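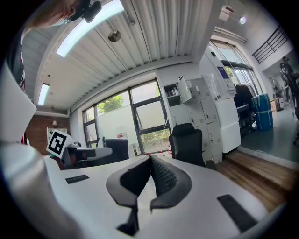
Hartwachsöl oder Lack: Was Arbeitsplatten aus Massivholz aushalten

Massivholz quillt und schwindet quer zur Faser deutlich stärker als längs. Bei Arbeitsplatten wird dieser Umstand regelmäßig unterschätzt, vor allem am Spülenausschnitt. Dort liegt Hirnholz offen, und die Kapillaren nehmen Wasser schneller auf als die Fläche.

Marijke Van Beek, Tischlermeisterin bei Plarer, versiegelt Ausschnitte grundsätzlich vor dem Einbau des Beckens. »Zwei Aufträge auf der Fläche, drei am Hirnholz«, lautet ihre Vorgabe. Zwischen den Gängen wird fein geschliffen und der Staub vollständig abgenommen. Überschüssiges Öl muss vor dem Anziehen vom Holz, sonst bleiben klebrige Stellen.

Lack bildet eine geschlossene Schicht und sperrt Feuchte besser ab — solange er unverletzt ist. Ein Schnitt genügt, und Wasser wandert unter den Film. Die Reparatur verlangt meist den Abschliff der ganzen Platte. Geölte Oberflächen lassen sich dagegen punktuell nacharbeiten.

Aicha Hegazy plant Küchen für das Büro Fivovia und rät bei Buche zur Vorsicht: Das Holz arbeitet stark. Befestigt wird die Platte über Langlöcher, niemals starr verleimt. Im October beginnt mit der Heizperiode die trockene Phase, in der Fugen sichtbar werden.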